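Umut Dursun keeps a kettle on top of the filing cabinet, and the first thing he did when I got to his office in Lestside was apologize for the mugs. The second thing he did was hand me nine stapled pages and tell me I could skip the first two.

I'd written to him because three different readers had forwarded me those same nine pages, usually with a note along the lines of "have you seen this, is this any good?" The title is House Rules for Hand-Held Gripper Work. It started life as an internal handout at Trodel, where Umut runs data quality, and it has since wandered off into a bunch of other labs, mostly by email, mostly without anyone asking him. He seems fine with that. He was less fine with the version somebody had retyped with the section on rest breaks taken out.

"Put that in," he told me, before I'd even gotten my recorder going. "If you have a copy with no section six, throw it away and ask me for a real one."

So, consider that said!

We talked for most of an afternoon, and for the second half we were joined by Doğukan Ertürk, who trains the people who do the collecting. Umut writes the rules and Doğukan has to get human beings to follow them, and you could hear the difference. I've tidied up the order of things a little but the words are theirs.

I asked Umut where the rules came from, and I think I was expecting a story about some grand review. He laughed at me.

"They came from me being annoyed," he said. "We had 2000 recordings from one month, and I sat down to sort them, and I could not tell what a third of them were supposed to be. Was this person starting the task? Was he finished? Was he resting his hand? Every one of them had a label that said something like 'table task, good.' What is a table task? What is good?"

The month was May, and he remembers it because he was supposed to be on vacation. He ended up writing the first draft on the back of a seating plan from his cousin's wedding, and he still has it, and no, he would not let me take it home.

The first rule, then and now, is that every recording starts on a bare surface with the fingers open. You hold there for a slow breath and then you begin. Same at the end. I'd read that rule before I came and had thought it was a bit fussy, which I told him.

"Everyone thinks it's fussy," Umut said, not offended at all. "Then they try to cut up a long recording without it."

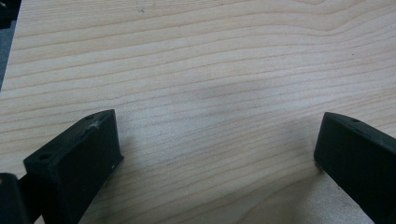
The open start is the rule I've changed my mind about the most since that afternoon. The way Umut explained it, it does two jobs. It gives whoever sorts the material a clean edge to cut on, and it gives the operator a moment to look at the tool itself. Fingers apart, bare wood between them, nothing held: you can see both tips, you can see whether one has slipped on its mount, and you can see the wear. On a black finger the scuffs come up pale gray, and once you've started noticing a rubbed patch on the top face you can't stop noticing it. I know I can't. I asked whether a finger scuffed like that should be swapped out right away, and Umut said no, write it down and carry on, the rule only asks you to change a finger when the gripping side is worn or the tip no longer lines up with its partner. "A scratch on top is a scratch on top," he said. "But I want it in the log, so that in three weeks when somebody says the marks are new, I can say no they're not."

The log came up again and again. It's one sheet per session and the sheet is dull on purpose. Tool number, operator initials, which surface, which fingers, when the fingers were last changed, anything odd. Umut fought hard to keep it to one side of paper. Somebody at Sönmez, who are one of the groups using the rules with his blessing, had sent him a proposed version with a whole extra page for lighting conditions (he got it out of a drawer to show me, and I have to say it was very thorough, there was a box for curtains).

"It's beautiful work," he said. "And people will fill it in for four days."

This was around when Doğukan came in, still eating a sandwich, and pulled a chair over. I asked him which rule gave him the most trouble with new people. I'd have bet on the log. He didn't even stop to think.

"Speed," he said. "They go too fast. They want to show me they're good at it. I say, I know you can pick up a spoon, you've been picking up spoons your whole life, please pick up this spoon like you have somewhere to be in an hour and not in a minute."

Section three says a movement should be "as quick as you would make it if you were not being recorded," and Doğukan thinks that sentence is useless. He said so with Umut sitting right there. People don't know how quick they are when they're not being recorded! What he does instead is have them chat while they work. He'll ask about their commute, or what they're cooking that night, and once they've forgotten about their hands the pace comes down by itself. Umut told me this will be going into the next edition, and Doğukan said he'd heard that before.

They disagreed about mistakes, too, and this was the part of the visit I enjoyed most. The written rule is that a fumble stays in. If you drop the thing, you pick it up again and finish, and you mark the recording as having a drop in it. You don't stop and start over. Umut is completely firm on this. "If you delete every drop, you've described a world where nobody drops anything, and you'll train a machine to live there," he said. "Then it drops something and it has no idea what comes next."

Doğukan agrees with all of that in principle. His problem is with what it does to the people. A trainee who fumbles in the first ten seconds and knows it's being kept will be stiff for the rest of the session. So he gives every new person 30 throwaway runs before anything counts, and he tells them up front that those will be erased, and he erases them while they watch. That isn't anywhere in the nine pages. I asked Umut if he minded and he made a sort of see-saw motion with his hand.

"I mind a little," he said. "Their drops are very good drops."

I wanted to know about section six, given the fuss. It says that an operator works for twenty minutes and then puts the tool down for ten, and that nobody does more than eight of those rounds in a day. The gripper isn't heavy when you pick it up. It gets heavy. Doğukan did the job himself for a good while before he moved over to training, and he held out his right hand and showed me how he used to wake up with the thumb locked. He said the labs that cut section six always say it's temporary, and that they have a deadline, and that their people don't mind.

"Of course they say they don't mind," he said. "They're being paid by the session."

That's the other half of section six, by the way, and I'd missed it on my first read. Breaks are paid. If you pay by the recording, the rule says you have to pay for the rest time as well, at the same rate. Umut got more arguments over that one line than over everything else in the document put together. A manager at Gunthorpe wrote him a two-page letter about it. They adopted it in the end, and the same manager later asked him to come and give a talk, so there were no hard feelings there.

I asked how they know any of this is being followed. Umut pulls a sample from every batch and goes through it by eye, checking for the open start, the open finish, and a log sheet that matches. A batch passes if 95 percent of the sample is clean. Otherwise the whole thing goes back to whoever ran the session, with notes, and they sort it out with their own crew. He used to do the fixing himself and he gave that up. "I was getting very good at it," he said, "and they were getting no better."

He also told me something I wrote down twice in my notebook, about privacy, which gets one short paragraph in the rules and which he'd now make much longer. A camera on a hand-held tool goes wherever the hand goes. It'll pick up mail on a counter or a kid's drawing with a name on it. The current wording says to clear the work area before you begin. He wants it to say clear the room, as far as you can, and then do one slow practice sweep and look at what you caught before you record a single thing. Doğukan already makes his people do this.

The new edition should be out once the two of them stop arguing over section three. They've printed more than 1000 copies of the old one, and Umut would like to get through the box first, so if your lab wants paper, write and ask. He'll throw in the log sheets. Just don't ask him to add a box for curtains.

Posted 17 February 2018

Filed under: interviews, good practice, robots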